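Wastebasket

A wastebasket (also waste bin, trash bin or, in offices that think well of themselves, a receptacle) is a small open container for dry household refuse. It is kept indoors, usually on the floor, and is emptied into something larger when its contents begin to climb out. It differs from the kitchen garbage can in having no lid, no pedal and few ambitions.

Origins

The open basket for discarded paper came into the home by way of the desk. Letter writers needed somewhere to put the first attempt, and a woven basket did the job as long as the ink was dry. By 1880 the basket had left the study and was turning up in sewing rooms, bedrooms and parlors, often with a ribbon on it. The ribbon did not last. Metal and later molded plastic took over from wicker, chiefly on the grounds that both could be rinsed.

The historian Oriana Yáñez, in her short study The Domestic Discard, argues that the wastebasket grew in step with wrapping. A house that bought its flour by the sack and its soap by the bar had little to throw out but ash and peelings, and neither belonged in a basket. Once each bar, biscuit and button came in its own packet, every room needed a place for the packet to go.

Shape and size

Most wastebaskets are round or rectangular and narrow slightly toward the base, which lets them be stacked in shops and tipped over at home. The rim is commonly thickened or rolled for strength. On two-color models it contrasts with the body, a fashion that makers such as Festmont and Verstraete have revived at regular intervals without anyone asking them to. The Festmont catalog once offered a round model in 30 color pairings, of which the white-on-white is remembered as the least popular.

Placement

A wastebasket is normally put where the trash is made – beside a desk, under a sink, or next to the table where things get unwrapped. The last of these is the most disputed. A bin directly under a table is hidden by the cloth and therefore forgotten, while one in open floor is used often and kicked nearly as often. Zulema Tapia's household manual recommends a spot just clear of the hanging cloth, within arm's reach of whoever is doing the unwrapping. 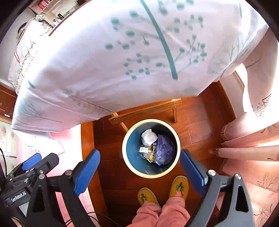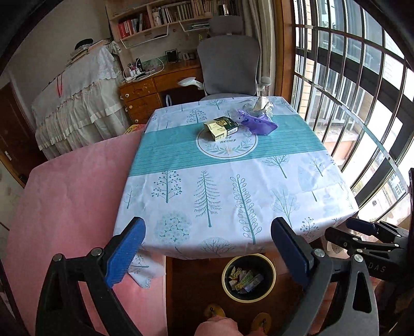 Packaging in a round bin with a pale yellow rim (first picture), and a small cardboard box and wrappings on a printed tablecloth (second picture).

Clearing a table

Table trash is light, bulky and mostly air. Crumpled plastic springs back when released, and tissue takes up far more room than it has any right to. Manuals generally advise flattening cartons before discarding them. An open flap is a convenient place to start. Where paper and card are collected separately, the carton stays out of the wastebasket altogether, at least in principle.

Said Ouazzani, who surveyed 1374 households on their tidying habits, found that 50 of them kept a second small bin for recyclable wrapping in the same room. He also recorded a widespread practice of leaving the box until last, in case it was a good box.

Liners

Whether a wastebasket needs a liner is a matter of temperament. Unlined bins show off the interior color and must be wiped. Lined bins stay clean but tend to display a frill of plastic around the rim, which the Cluren company tried to solve with a removable inner ring. The ring was well made and was generally lost within the year.

See also: Carton; Dustpan; Tablecloth; Wrapping paper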